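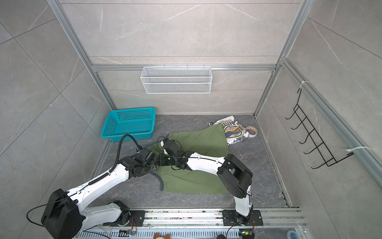
Kunus 双臂织物整理数据集收录双臂机械臂在固定工位内处理衣物、布料及少量收纳用品的操作记录，用于评估现有策略能否承担家庭与小型车间中的日常整理工作。全部任务在同一类围合工位中进行，墙面为浅灰色大理石纹面板，以铝型材收边，地面为深灰色大理石纹。任务对象以软质织物为主，例如铺开后仍带有褶皱的橄榄绿色布料，两侧夹爪须在布面中部相邻的位置落点，彼此避让的余地很小。工位内同时保留篮筐、挂钩架和胶带卷等物品，不作清场处理。

本说明文件随数据一并发布，内容包括数据构成、采集流程、标注规则、基线结果、已知局限及使用条件。引用本数据集中的任何数值之前，请先阅读“已知局限”一节。

一、基本信息

名称：Kunus 双臂织物整理数据集
维护单位：Vomura 操作学习组
联系人：Digby Harawira
操作记录总数：1,119 段
其中保留评测集：200 段
织物种类：17 种
任务类别：5 类
说明语言：中文；任务指令另附英文对照

二、编制目的

关于机器能否做家务，公开讨论常以单次演示为依据。演示通常选取平整的毛巾、对比度高的桌面和事先摆好的起始姿态，与实际家庭中的情形有较大差距。本数据集的编制目的，是为同一问题提供一组可重复核对的材料：布料以随意堆放的状态开始，背景中有与任务无关的物品，失败的过程与成功的过程一并保留。

我组不以本数据集证明某一系统已达到实用水平。依据目前的评测结果，双臂系统在部分受限任务上可以完成整理动作，但完成质量、耗时和对人工干预的依赖程度均未达到无人看管运行的要求。

三、任务类别

展平：将起始状态为堆叠或褶皱的织物摊开，使主要边缘可见。允许多次抓取与拖拽，允许以一臂压住布面、另一臂牵引。

对折：在织物已大体展平的前提下，沿较长方向折叠一次。折线偏移在标注文件中单独记录，不直接计入成败。

入筐：将织物放入工位后部的塑料篮筐。织物有部分搭在筐沿之外的，记为“部分完成”。

悬挂：将带有挂环或领口的织物挂至侧墙的钩架。此类任务失败率最高，样本量也最少。

分拣：工位内同时存在织物与非织物物品（包装袋、胶带卷等），要求仅移动指定物品，其余物品位置不得有明显变动。

五类任务的样本数量不均衡，展平类占比最高。各类的具体数量见随附索引表，训练时如需均衡采样，请自行处理。

四、采集流程

每段记录由一名操作员以遥操作方式完成，另一名人员负责布置起始状态并记录异常。起始状态按以下步骤产生：布置人员提起织物任意一角或任意一边，在工位中部上方松手，不作整理。落下后的织物如有部分越出工位范围，则重新布置，其他情形一律接受。

工位内的背景物品在每个采集时段开始前随机调整一次，时段内保持不变。因此同一时段的记录在背景上高度相似，按段随机划分训练集与验证集会造成泄漏。请使用随附的时段划分文件。

操作员在执行过程中不得进入工位。确需人工介入的（例如线缆缠绕、织物卷入夹爪），该段记录保留至介入时刻为止，并标记为“中止”。中止记录未从总数中剔除。

首批记录于十二月完成，此后对夹爪垫片作过一次更换。更换前后的记录以硬件版本字段区分。垫片更换后，薄型织物的抓取表现与此前不同，跨版本比较时应当注意。

五、数据内容

每段记录包含固定机位的彩色图像序列、双臂关节位置与速度、夹爪开合量、任务指令文本以及结果标签。所有信号按统一时间戳对齐。夹爪未配备触觉传感器，抓取层数须由图像推断，数据中不提供真值。

图像未经裁剪。画面中可见导轨、线缆、小型电路板以及放置在导轨附近的零散物件，使用者如希望模型仅关注工作区域，可自行设置掩膜。我组在内部试验中发现，过紧的掩膜会遮去一侧手臂的基座，对双臂避让的学习有不利影响。

六、标注规则

结果标签分为完成、部分完成、未完成、中止四种。标签由两名标注人员独立给出，意见不一致的，由联系人 Digby Harawira 复核后确定。复核前的原始意见保留在标注文件的附加字段中，供研究标注一致性之用。

展平任务的判定以末帧为准。织物主要边缘可见且没有大面积重叠的，记为完成；仍有一处明显重叠的，记为部分完成。布料自身的缝边或包边有时会呈卷曲状，与折叠难以区分。标注手册要求此类情形按缝边处理，不计为重叠。该条款在早期标注中执行不够统一，已知受影响的记录均列于勘误表。

任务指令以陈述句写成，不使用物品的品牌名称。包装袋一类物品表面印有文字，标注时统一称为“包装袋”，不转录其文字。

七、基线结果

我组使用两套策略进行了评测。Bolger 为模仿学习基线，仅使用本数据集训练；Zullier 为在其他操作数据上预训练后再以本数据集微调的策略。评测任务取自保留评测集所对应的起始条件，由人员参照首帧图像重新布置，不能保证与原始状态完全一致。

总体情况如下。

展平：两套策略均能在多数情形下减少褶皱。Zullier 的动作次数较少；Bolger 常在布面中部反复抓取，对边缘的利用不足。对于深色且无花纹的织物，两者都较难识别最上层边缘。

对折：在起始状态良好时可以完成。展平与对折连续执行时，前一步的残余褶皱会直接带入后一步，连续完成的比例明显低于单独评测。

入筐：表现相对稳定。主要失误为松开夹爪后织物一角仍附着在指面，撤臂时将已入筐的部分带出。

悬挂：两套策略均未达到可用水平。钩位间距小，织物遮挡严重，末端对准主要依靠偶然。

分拣：当非织物物品有一部分压在布料之下时，移动织物往往连带拖动该物品。现有策略没有表现出先移开物品再处理织物的稳定倾向。

另有一类失误难以归入单一任务。双臂同时接近布面中部时，两侧夹爪可能相互顶触，控制器随即触发保护停机。遥操作人员通常会主动错开时序，而学习得到的策略只在部分情形下再现这一做法。

八、与实际使用的距离

对于希望据此判断机器是否可用于家庭或车间的读者，我组提出以下几点说明。

速度方面，遥操作人员完成一次展平所需的时间已明显长于徒手操作，学习策略更慢。在以件计量的车间环境中，这一差距足以抵消节省下来的人工。

看管方面，评测全程有人员在场，停机后的复位由人工完成。数据中没有任何一段能够说明系统可在无人状态下连续工作。

范围方面，工位有围合墙面，织物即使滑落也仍在可达区域之内。家庭中的床面、沙发和敞开的地面不具备这一条件。手臂固定于导轨组件之上，取用工位以外的衣物不在能力范围内。

在上述限制之下，我组认为较为现实的近期用途是辅助性工序，例如在人工折叠之前先行展平，或将已处理的布料移入固定容器。是否值得部署，须由使用单位结合自身条件另行测算。

九、已知局限

全部记录来自同一类工位，墙面与地面的纹理和色调变化有限，由此训练的模型对背景变化的适应能力未经检验。

织物种类中，棉质与混纺占多数，丝质、针织大件和带有硬质配件的衣物数量不足。湿态织物未纳入采集。

操作员人数较少，个人习惯在轨迹中有所体现。部分操作员偏好以左臂压布、右臂牵引，模型可能将这一偏好当作任务要求来学习。

固定机位存在遮挡。手臂抬高时，肘部关节和走线管会挡住一部分布面，相应时刻的边缘标注以前后帧推定，可靠程度低于其余部分。

十、使用条件

本数据集供研究与教学使用。用于商业产品开发的，应事先取得维护单位书面同意。使用者不得仅以本数据集的评测结果作为产品安全性的依据。

发表结果时，请注明所用的数据版本与硬件版本，并说明中止记录是否计入分母。此前收到的若干结果因未作说明而无法相互比较。

十一、更新与勘误

勘误表随数据存放于同一目录，按记录编号排列。标签更正不改变记录编号，被撤回的记录保留编号，内容置空。

后续版本拟补充悬挂类任务，并增加第二机位以减轻遮挡。第二机位的标定方法尚在验证，未列入本版。

问题反馈请写明记录编号、时间戳及所用读取程序的版本，提交至 Vomura 操作学习组，由 Digby Harawira 受理。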